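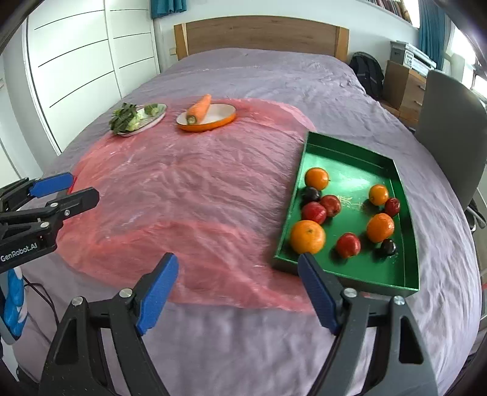 Home Notebook Entries Contact

Wednesday, October

Back on the fourth-down model. Useder has us at 3000 simulated drives per team now and the output still says Pondwood should be going for it on nearly everything past midfield. I don't believe it. Their line has been bad on short yardage all season and the model treats them like an average side with a slightly worse kicker.

Checked the input file first. 1741 plays after cleaning, of which 562 are third or fourth down. Cut that by team and distance and there is hardly anything left to fit. The curve looks smooth because we smoothed it.

Also found kneel-downs counted as failed runs in the Horobets games. Took them out and re-ran. Horobets went up on short yardage, as you'd expect, and Pondwood barely moved. So that wasn't it, at least not for the team I was complaining about.

Tried dropping the "momentum" term again. No change worth writing down. I would like it gone for good – it was only put in after the Fudon comeback, and one wild second half is a poor reason to carry a variable.

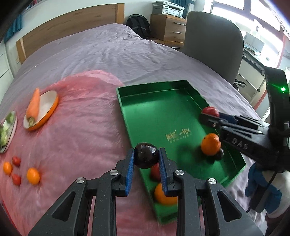 Yurii Kovalchuk reckons the momentum term should stay until the end of the season, that coaches do call plays differently after a turnover, and that I am throwing out the one part of the model anybody on a touchline would recognise. Fine, but calling plays differently and gaining more yards are separate claims, and we have only looked at the first.

Left to do: hold out the Fudon games and fit on the rest. Split fourth and 2 from fourth and 1, which are lumped together at present and shouldn't be. Ask who set the punt distance default, it looks like a guess.

Not sending the Pondwood chart to anyone yet.

Last updated: Wednesday, 16:40

Recent entries
Kicker ratings, second attempt
Why the Horobets red zone numbers look odd
Useder import errors
Does the bye week help?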